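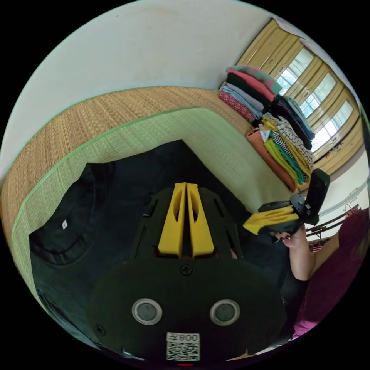

I bought the Fustley wrap dress in November for the wedding of my cousin, and I have worn it five times now, so I think I can give a fair opinion.

The price was 60 dollars on sale. The color is a deep wine red and it is the same as on the website, which made me happy, as my last order from them was a surprise. The fabric is a heavy jersey. It falls nicely over the hips and it does not show every line of what you wear under it.

My complaint is the ties. They are too short for a double knot, and on the dance floor I had to hold the front closed with a safety pin. For this price I expect a hidden snap at the chest. The length in my size is 47 inches, so with low heels it covers my ankles almost completely.
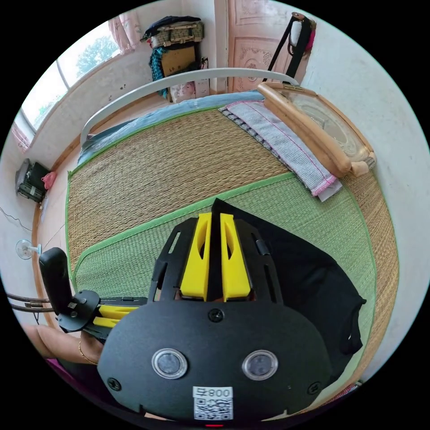 Dörte Ehlers wrote under my first short review that she sewed a snap into hers in ten minutes and has had no trouble since. I will try the same.

I compared it also with the wrap dress from Bomenum. That one has better ties, but the sleeves are tight when you lift your arms. If you are between two sizes with Fustley, take the bigger one. I give four stars, and I would buy it again in the dark blue.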